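Open day at the Pitdale shirt works

Last updated: October

I have worn shirts my whole life and had never given a thought to how a collar gets its shape, so I went up to Pitdale for the open day with two friends and low expectations. We stayed until they were turning the lights off.

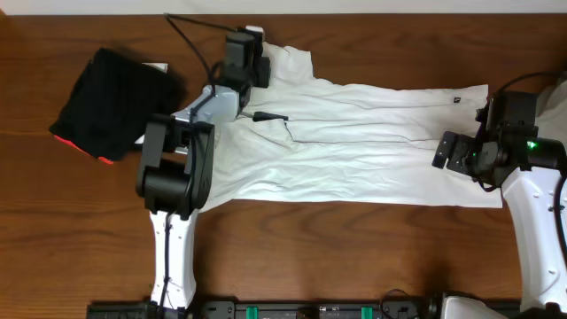 The tour starts in the cutting room, which was my favorite part. Tuấn Lương has been cutting there for years and he let us feel the difference between cloth cut straight and cloth cut a hair off the grain -- you can tell right away once he shows you! A single lay can be 200 layers thick, and the knife goes through it like butter.

Upstairs is sewing. Collars, cuffs and plackets each have their own corner, and Soledad Henríquez on collars let me try turning a point. Mine came out round. Hers took maybe two seconds and could have put your eye out. She said new people ruin about 1000 of them before they get good, and I believe her.

Pressing was hot and loud and smelled wonderful, like starch and clean steam. Oanh Cao ran that section and answered every question we threw at her, including mine about why my own shirts look bad by lunch (I iron them too dry).

Tours leave from the side gate on Dimcombe, and the last one goes at 5. Wear flat shoes, the stairs are steep. The seconds shop takes cash only -- I came home with two blue ones and a missing button on each, and I'm very happy with them.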